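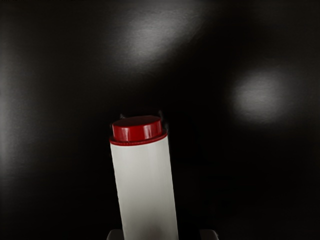
**Does the wrist view need recalibrating after a fingertip swap?**
Only if the new tips differ in length from the old ones. Matching tips go on the same seats, and the offset in `tool.yaml` still holds.

## Rind: simulated tabletop cell

Rind is the simulated cell used by the Ladonden task set. It holds one arm, one parallel-jaw gripper, a dark tabletop and two brown walls meeting at a corner. Everything is rendered. The physical cell at Eritton is covered by its own card, and the two should not share a calibration file.

Maintainer: Fouzia Janjua. Send faults to the Rind tracker with the log attached.

### Layout of this folder

- `cell/` – table, walls and lights
- `arm/` – joint limits, home pose, collision shapes
- `tool/` – gripper model, fingertips, `tool.yaml`
- `props/` – loose objects, each with mass and friction
- `checks/` – scripts to run after any edit

### Setting up

1. Load `cell/` before `arm/`. The arm base takes its height from the table surface, and the wrong order leaves it at zero.
2. Send the arm to the home pose and let it settle for 200 steps.
3. Run `checks/reach`. It visits 9 points above the table and writes the position error at each one.
4. If any error is above 3 mm, reload the base transform and repeat. Do not tune the joint gains to hide it.
5. Place one prop and run `checks/grasp` with the jaws open at the start.
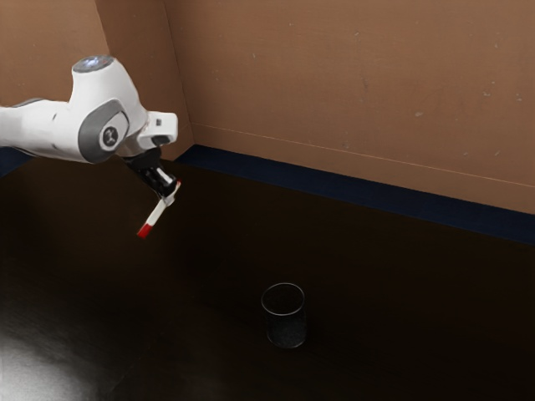
Reach errors that grow towards one side of the table nearly always come from a rotated base. Errors of the same size at every point come from the tool offset. Fix the base first, as the offset check assumes it is correct.

### Gripper upkeep

The jaws are driven as a mirrored pair. After an edit to either finger, check that both report the same travel from closed to fully open. A mismatch shows up as a prop that shifts sideways when the jaws close.

Fingertip meshes are kept apart from the finger meshes so that they can be replaced without touching the joints. Collision shapes are not rebuilt automatically. Run `tool/rebuild` by hand and commit the result with the mesh.

Known faults:

- Contact jitter on thin props at low grip force. Raise the solver iterations to 20.
- Jaws stop short of closed after a reset during a grasp. Clear the contact cache, then reset again.
- Glass props pass the depth check with missing points. The Zetgate loader fills these; the plain loader does not.
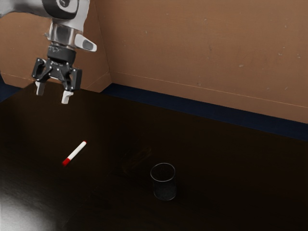
**Can props be moved while the arm is running?**
Pause the simulation first. Moving a prop in a live run leaves stale contacts, and the next grasp may fail or throw the prop off the table.

### Changes

- December: wall collision shapes thickened, home pose raised.
- Earlier: mirrored jaw drive added, single-finger drive removed. Old logs will not replay against it.

### To do

- Friction values for the fingertips are still copied from Eritton and need measuring again.
- `checks/grasp` does not yet report slip.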